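Chapter 7
Setting a Price for Your Work

I priced my first freelance job while standing in line for a sandwich. A client named Tassanee Siriwan called, asked what I'd charge to rewrite her shop's product pages, and I blurted out 300 dollars because it sounded like a lot of money.
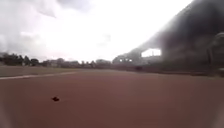
There were 182 pages. I'd never asked! I spent most of June on them, and when I finally did the math I was earning less per page than the price of that sandwich (it was a good sandwich, but still).

So before we get to contracts in Chapter 8, I want to slow down and talk about what goes into a price. Most beginners I teach start by looking at what other people charge, and I get it, that feels safe. The trouble is that you can't see what's behind those numbers. Kayode Nwankwo and I once bid on the same job for a small travel company called Nokport, and his bid was nearly double mine. He had counted the phone calls, the second round of changes, and the time he'd spend chasing the invoice. I had counted the typing.

We'll work through three ways of charging: by the hour, by the project, and by the month. I've used all of them and I still switch back and forth depending on the client. You'll also build a simple worksheet that starts with your own bills and works up to an hourly floor, meaning the lowest rate you can accept without losing money. Please fill it in with your real numbers, even if they make you wince.

Words to know in this chapter
Hourly floor
Flat fee
Retainer
Scope
Unpaid hours

Before you read on
Write down the last 5 tasks you did for work or school, and guess how long each one took. Keep the list handy, we'll come back to it in Section 7.2, where Hye-jin Maeng lets us look at a full week of her time log from a logo project for Darommont.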